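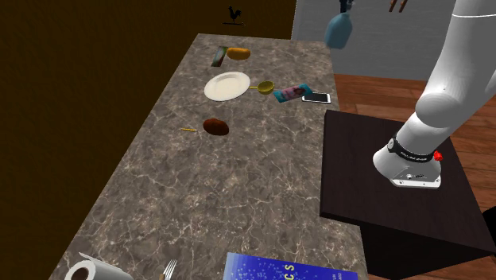
처음 왔을 때는 반죽이 손에 다 들러붙어서 집에 가고 싶었는데, 지금은 주말마다 식구들이 제 빵을 기다려요. 라이칭 궈 님이 봄 학기를 마치며 남겨 주신 말입니다. 저희는 이런 말을 들으면 며칠씩 기분이 좋습니다. 쉬는 시간에 몇 번이고 다시 꺼내 읽고, 새로 오신 분들께도 꼭 들려 드려요.

좋아요 319 · 댓글 13

트라말리 제빵학교를 소개합니다

트라말리(Tramalley)는 천연 발효빵을 가르치는 작은 학교입니다. 밀가루와 물과 소금, 그리고 시간! 이 네 가지로 어디까지 갈 수 있는지 궁금해하던 사람들이 모여 시작했고, 그 궁금증은 아직도 풀리지 않았습니다. 풀리기는커녕 해마다 더 커지고 있어요. 같은 밀가루로 같은 날 구워도 옆 사람 빵과 내 빵의 맛이 다르거든요. 왜 그런지 이야기하다 보면 수업이 끝나는 시간을 넘기기 일쑤입니다.

학교를 연 사람은 원슝 아우와 귈리자르 바이람입니다. 두 사람은 우크게이트 골목의 빵집에서 같은 새벽조로 일했습니다. 새벽 3시에 출근해 화덕 앞에 서 있던 시절, 바이람 선생님은 할머니께 배운 납작빵 이야기를 하고 아우 선생님은 호밀 반죽을 어떻게 하면 덜 시게 만들지 고민을 늘어놓았다고 해요. 가게 문을 닫은 뒤 이웃 몇 분을 모아 놓고 가르쳐 본 것이 첫 수업이었습니다. 그날 구운 빵은 속이 덜 익었습니다. 그래도 다들 남김없이 싸 가셨고, 다음 주에 친구를 데리고 다시 오셨습니다.

무엇을 배우나요

기초반에서는 발효종 키우기부터 합니다. 발효종은 살아 있는 것이라 날씨를 타고, 밥을 거르면 금방 티가 나고, 8월이면 정말 무섭게 부풀어 오릅니다. 첫 시간에 각자 발효종을 하나씩 받아 이름을 붙이고 집으로 데려가세요. 학기가 끝날 때까지 돌보면서 냄새와 부푸는 속도를 공책에 적는데, 이 공책을 나중에 들춰 보는 재미가 대단합니다. 글씨가 점점 급해지는 분도 있고, 그림이 늘어나는 분도 있어요.

중급반은 통밀과 호밀로 넘어갑니다. 수분이 많은 반죽을 다루는 법, 저온에서 하룻밤 재우는 법, 칼집을 넣는 각도까지 차근차근 해 봅니다. 바이람 선생님의 납작빵 시간도 여기에 있습니다. 참깨와 니겔라 씨를 듬뿍 뿌려 센 불에 구워 내면 복도까지 고소한 냄새가 퍼져서, 기초반 분들이 자꾸 문을 열어 보세요. (들어오셔도 됩니다. 늘 넉넉히 굽습니다.)

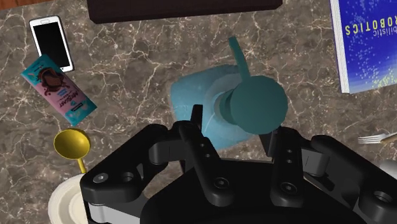 제분 수업도 빼놓을 수 없지요. 유르네티 농장에서 보내 주는 토종 밀을 학교에서 바로 갈아 쓰는데, 갓 간 밀가루는 향부터 다릅니다. 풀 냄새 같기도 하고 볶은 견과 냄새 같기도 해요. 물을 먹는 속도도 달라서 늘 하던 대로 물을 부었다가는 반죽이 당황스러울 만큼 뻑뻑해집니다. 이 수업은 숙판 차오 선생님이 맡고 있습니다. 밀 품종 이야기를 시작하면 멈출 줄을 모르시니 질문을 많이 준비해 오세요.

수업은 이렇게 진행합니다

한 반 정원은 13명입니다. 서로의 반죽을 만져 보고 비교할 수 있어야 해서 더 늘리지 않았습니다. 기본 반죽은 밀가루 400그램에 발효종 100그램으로 시작하고, 물의 양은 그날의 밀가루를 만져 보고 정합니다. 레시피 종이는 나눠 드리지만 두 번째 달부터는 되도록 안 보고 해 보시라고 권해요. 손이 기억하는 순간이 오는데, 그때 교실 분위기가 참 좋습니다.

실패한 빵도 전부 잘라서 같이 먹어 봅니다. 납작하게 퍼진 빵, 속에 커다란 동굴이 생긴 빵, 밑이 탄 빵을 나란히 놓고 이야기하는 시간이 저희가 가장 아끼는 시간입니다. 아우 선생님은 본인이 망친 빵도 가져와서 같이 올려놓습니다. 꽤 자주요.

함께하는 사람들

원슝 아우: 기초반, 호밀
귈리자르 바이람: 중급반, 납작빵
숙판 차오: 제분과 밀 품종
원슝 루이: 화덕 관리, 저녁반

이름이 같은 두 선생님은 학교에서 '호밀 원슝', '화덕 원슝'으로 불립니다. 전화하실 때도 그렇게 찾으시면 빠릅니다.

찾아오시는 길과 문의

신 거리 끝, 옛 방앗간 옆 건물 1층입니다. 새 학기 신청은 매년 2월과 8월에 받고, 저녁반은 오후 7시에 시작합니다. 빵을 한 번도 구워 본 적 없는 분도 대환영이에요. 앞치마와 빈 유리병 하나만 챙겨 오시면 됩니다. 병은 최대 1리터까지가 좋고, 입구가 넓을수록 나중에 씻기 편합니다.

공유 100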